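Knit Care Notes: Why Ribbing Goes Slack

Most complaints about worn-out knitwear concern the ribbing. The body of a garment is usually plain jersey, a single-faced fabric. Ribbing alternates knit and purl columns, and the purl columns sit back behind the knit ones when the fabric is at rest. Stretch at a cuff comes from those columns opening flat, and recovery depends on the yarn pulling them closed again.

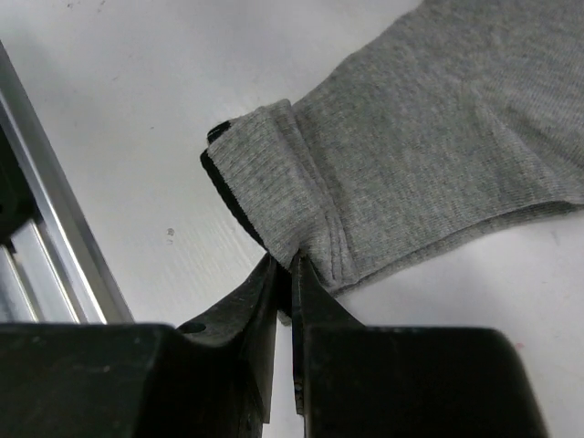 Cotton has little elastic recovery of its own. Mills correct for this by running a fine elastane yarn alongside the cotton in the rib, and that yarn is what fails first. Heat is the main cause, followed by chlorine bleach. Fabric softener leaves a coating on the fibers and should be left out of any load that contains ribbed pieces.

Mizanur Wanigasekara ran a small comparison for the Plerero workroom in January. He used 8 matched cuffs cut from one roll of Escobar cotton rib. Half were dried on high heat and half were dried flat. All were washed cold on a 900 rpm spin. After 6 cycles the heat-dried group was visibly wider at rest. The flat-dried group had changed very little. The sample is small and covers one fabric, so treat the result as a guide.

Socks are a separate case. The leg and heel are often knit on the same machine with no seam between them, and the top may carry its own elastic. Turning socks inside out before washing reduces surface pilling. Pulling them on by the top edge puts most of the load on a few rows of stitches.
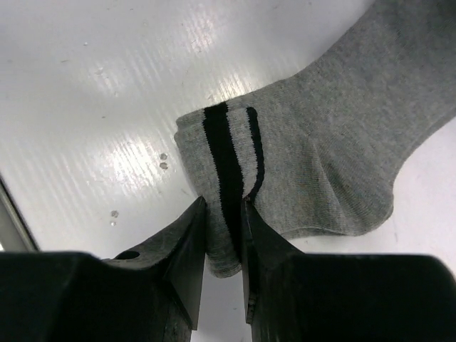
Gray knit, partly folded.

For storage, fold knits and keep them off hangers. Balling socks by turning one top over the pair holds that top stretched for as long as they stay in the drawer. Folding the pair in thirds avoids this.

Slack cuffs that still have intact elastic can sometimes be brought back with warm water and flat drying. If fine broken ends show on the inside, the elastic is gone and the cuff has to be replaced. Roka rib, stock number 386, is a suitable weight for most sweatshirts.
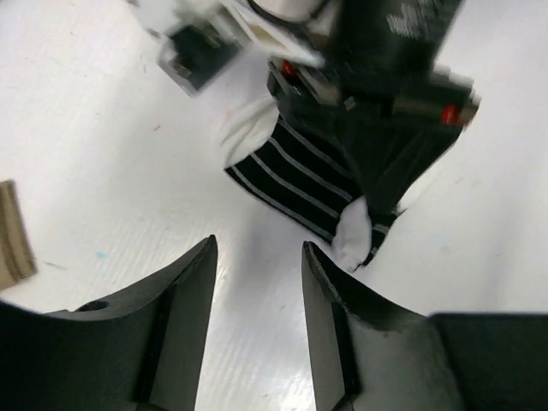
Workroom Supplies

Starnura ballpoint needles are back in stock in all sizes. Use them for any rib replacement, as sharp points cut the yarn and start runs.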